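Drallham, Saturday, December 23, 2023

MACLEISH CENTRE FOR LATER LIFE TO OFFER PLACEMENTS IN DEMENTIA CARE

The MacLeish Centre for Later Life, part of the University of Wumesside, has agreed a three-year teaching partnership with Vanura, which runs seven care homes across the county. From July, 68 students of nursing, pharmacy and social work will spend part of their second year in the homes.

Students will be placed in mixed groups and will learn beside care staff during day and evening shifts. Each group will follow the care of residents over 22 weeks — long enough to take part in at least one full review of medicines and daily support.

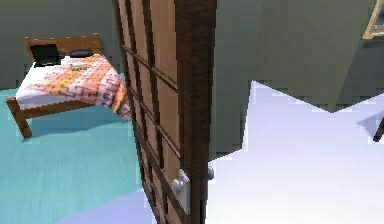
Vanura staff will in turn be able to join the Centre's evening classes without charge. Classes cover falls, eating and drinking, and talking with families about changing needs. Those who complete the course will receive a university certificate.

The first placements will be at the Drallham home, with the others joining during the autumn term. Residents and their relatives will be asked for consent before any student takes part in their care, and may withdraw it at any time.

Enquiries about placements should be sent to the Centre's teaching office, which reopens after the New Year holiday.

ENDS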